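Right, thread time. Went to the open day at Prevasow in Clundon and my feet are killing me, but I have to tell you about the robots.

Prevasow do home robots, or they want to. Up to 36 of us got let in per slot and I'd somehow landed the very first one (thank you Marion Mackay for the spare ticket!!)

They've kitted out a proper flat to work in, with a balcony and everything. I was expecting a warehouse with tape on the floor, so I was a bit giddy before we'd even got going.

Maham Jafri did the talk. She told us they've logged 3,000 goes at household jobs so far, and 639 of those were just curtains. Curtains! I thought folding towels would be the big one.

Her point was that a mug stays mug-shaped but fabric changes every time you touch it - and thin stuff is worse, as the light comes straight through and the robot's got to work out what's curtain and what's the view.

So then we got the curtain job, seen from the robot's side. I held my breath like it was a penalty shoot-out.

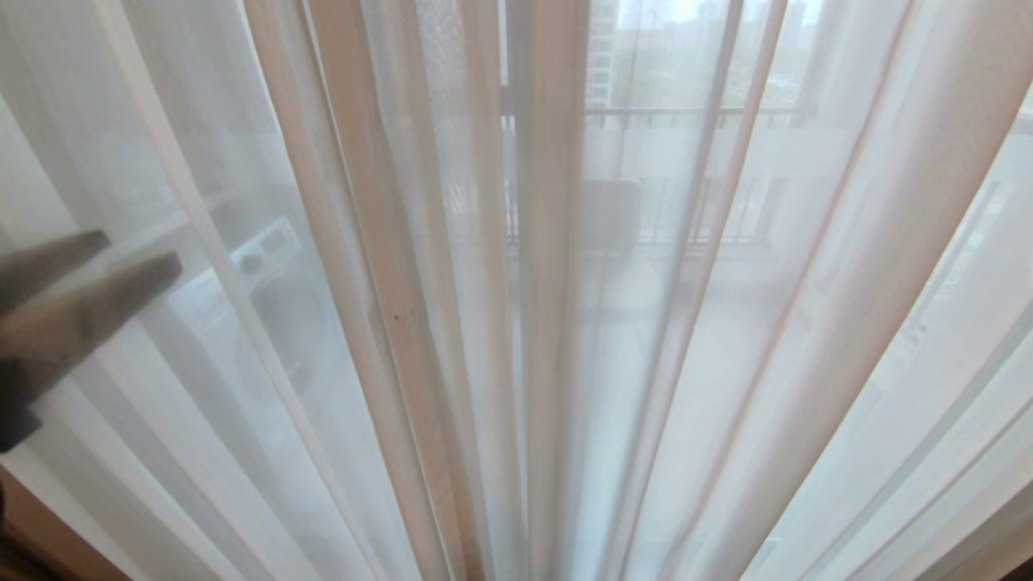 Gripper v sheer curtains, with the washing machine and balcony showing through behind.

A bloke near me asked if it could do blackout lining and Maham said "ask me in July", so I'm holding her to that.

Also asked what one would cost. Got a very polite smile.

Next open day is at their Jascombe place, tickets are 13 quid. I'm going again - shout if you want to share a lift.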